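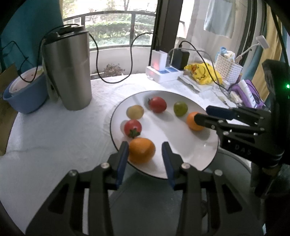
Witlow Round Table Cloth, White: Review After Three Months

Last updated: Nov 20, 2024

I bought the Witlow cloth in August to replace a cotton one that had gone yellow along the folds. We have a round table that gets used for every meal, plus homework, mail and the occasional sewing job, so a cloth in this house does not get an easy life. It has been on the table most days since then and I have a fairly clear idea of it now.

What you get

The cloth comes folded flat in a paper sleeve with a care card. Ours is plain white with a narrow hem. There is no pattern in the weave and no border. Witlow sells it in 3 sizes and I took the middle one. The fabric is a cotton and polyester mix, with more cotton than polyester according to the card. It feels heavier than the old cloth and a little stiff out of the package. Most of the stiffness went after the second wash.

The fold lines were deep. I hung it over a door overnight, which did almost nothing, then ironed it damp on medium and they came out. If you need it for guests, don't open it that same afternoon.

Fit and drape

Measure your table before you order. The sizing chart lists the full width of the cloth and leaves the drop for you to work out. Take the width of the table, add the drop you want twice, and compare that with the chart. I wanted a short drop so that it would not bunch up on people's knees, and the middle size gives me that.

It hangs evenly. The hem is stitched flat and has not puckered, which was the main trouble with a Cerenton cloth I had a few years ago. On that one the edge turned up like a lettuce leaf after a month and no amount of ironing would keep it down.

It does slide if you put it straight on a polished top. I use a thin felt pad underneath. The pad was sold separately and cost less than I expected. With the pad in place the cloth stays where it is, even when a child pulls out a chair with one hand on the table.

Stains

So far it has had coffee, tomato sauce, turmeric, ballpoint pen and a good deal of fruit juice. Coffee and juice came out in a normal warm wash. Tomato needed dish soap rubbed in first and ten minutes of waiting. The pen mark faded but I can still find it if I look.

Turmeric was the real test. My neighbor Bhavana Sundaram told me to wash it once and then dry it outside in full sun, and to do that again if any yellow was left. It took two rounds. There is no trace of it now, though I doubt it would have worked in winter.

I do not use bleach on it. The care card says not to, and I have ruined enough things that way.

Washing and ironing

Warm wash, low tumble dry, take it out while slightly damp. If you leave it in the dryer until it is bone dry, it creases hard and you will be ironing for a long time. Caught at the right point it needs only a quick pass, and for everyday meals I skip that.

It shrank a little in the first wash, by about 3 percent going by my tape measure, and has not changed since. The card does warn about this.

Compared with others

I also looked at the Orkidix round cloth, which has a coated surface that wipes clean. My brother-in-law Jagadeesh Kotian has one and likes it for that reason. I find the coating a bit slippery under plates and it has a faint plastic smell, but if you have toddlers it may be the better buy. The Orkidix costs less as well.

The Witlow looks better with a meal on it. Plates sit quietly on it and the white is a clean white, with no blue or cream in it.

Problems

One loose thread at the hem, which I trimmed. The sleeve it comes in tears the first time you open it, so you can't use it for storage. I would also like to see an off-white version, as pure white shows every crumb.

Would I buy it again

Yes, in the same size. I give it four out of five. I plan to order a second one so that there is always a clean cloth while the other is in the wash.

Contact | Copyright 2024 Palaniappan Home Notes | Back to top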